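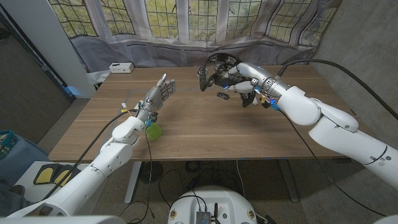
*Drindum cell: both arms over the work table, wrist connectors and cables in view.*

## Drindum cell, upkeep report for February

Prepared for Plotar by Keir Imrie

The cell ran for 361 hours in the period, against a plan of 500. Most of the shortfall came from the right wrist, where the signal dropped out whenever the forearm turned fully inwards. We traced it to a worn connector and replaced it with a Kuzmenko part. The cable now has more slack at the elbow.

Both hands were recalibrated afterwards. Finger zero positions are checked at 8 am before the first run, and grip tests follow with a small set of objects. 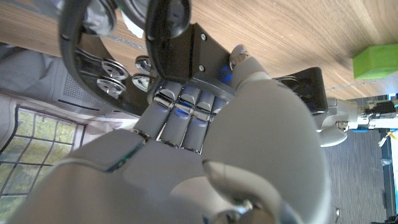 *Grip test with the tambourine, fingers closed round the lower edge of the mounting block.*

The thumb joint still needs watching. Fladent advises new tendons after up to 2000 closing cycles, and we have put this into the service log as a fixed job.

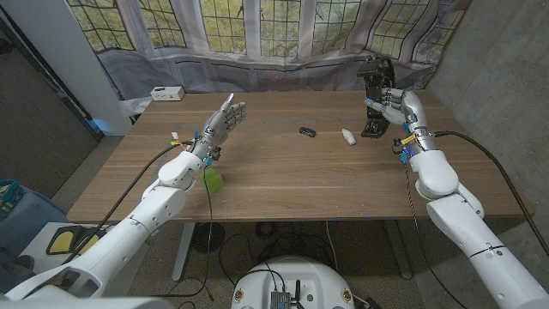

Cable routing is the main task left. The runs on the floor between the base and the table will go into a covered channel, and the wrist cables will get proper clips along the forearm. We have ordered 2 spare connector sets, to be paid from the existing parts budget. No extra money is requested for this period.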